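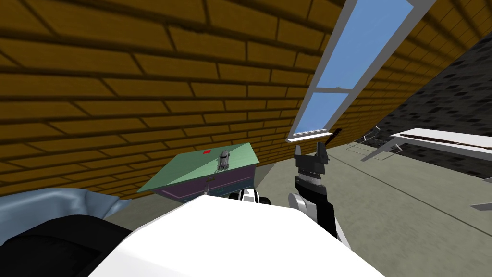

Why do you still work in simulation, a reader asked us after the March issue, if the goal is a robot for real homes? The reader wrote that results from a rendered room are easy to get and hard to trust, and that she would prefer one honest week with a real robot to a full year of nice curves.

02/01/2026
By the Jõgi group, Trosley

We think this is a fair question and we want to answer it with the work we are doing now. It is called Caston. It is a small method, and it has one purpose: the robot should notice by itself that it has stopped making progress.

Everyone who trains a robot from demonstrations knows the problem. The policy learns to copy the movements of the person who gave the demonstrations. When the handle is where the policy expects it, all goes well. When the gripper closes next to the handle, the policy often continues as if it held something. It pulls, it moves back, it goes to the next part of the task, and the drawer is still closed. In our old setup the robot could repeat this until the time limit, and the only thing we saw in the log was "failed".

Caston adds a second output to the policy. Next to the arm movement, the network also says how far it believes the task has come, as a value between start and finish. We train this value on the same demonstrations, so there is no extra labeling by hand. During a run we look at how the value changes. If it stays flat too long, or goes down, the policy is interrupted and the arm goes back to the last posture where the value was still rising. From there it tries again, with a little noise added to the starting posture.

This would be simple if the value was always correct. The first version was not. It learned to read the clock. The demonstrations were all of similar length, and the network found out that time alone is a good guess for progress. So it gave a beautiful rising line also for an arm that did nothing. We made two changes. We removed every input from which the time could be guessed, and we cut the demonstrations into pieces and played some of them slower, some with a pause, and some backward. With the backward pieces the value has to fall, and this helped more than we expected.

Now to the simulation. All training for this stage is done in Prodmont, our room simulator, with a two-armed robot that sees the room from its head. We used 300 demonstrations, and then we ran 633 test episodes with the final version.

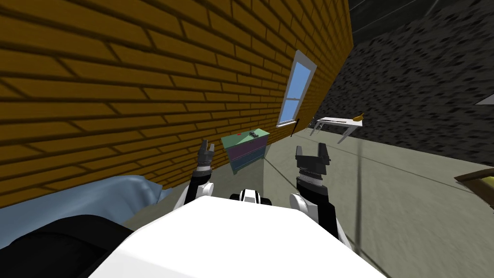
For each of these episodes we also know the true state of the room at every moment, for example how far a drawer is open in reality, or if an object has moved. We need this to check the progress value. On a real robot we would have to put sensors into the furniture, or sit and watch the video for every run and write down the numbers by hand. We did this once for an older project and the notes of the people did not agree well with each other.

The progress value follows the true state well for drawers and doors. It is weaker for soft things. With cloth, the value often jumps up at the first contact and then stays where it is, so the robot is interrupted although it is doing the right thing. For these tasks the policy without Caston is still better, and we have switched the interruption off there. We have no good solution yet. One idea is to let the waiting time depend on the task, but then somebody has to choose it, and we wanted to avoid this.

A second weak point is the choice of arm. After an interruption the robot always tries again with the same arm, even when the other one is closer – this comes from the way we store the postures, and it will be changed.

So, to come back to the letter: we agree that a curve from a rendered room says little about a kitchen in a real house. What we can learn there is if the progress value is telling the truth, and this we could not measure well in another place. The tests on the real arms come next, starting with drawers only. The training code is being cleaned up now, and members who want to try it before the release can write to the usual address of the newsletter. Please say in the mail which version of Prodmont you have installed, the older ones cannot play the demonstrations backward.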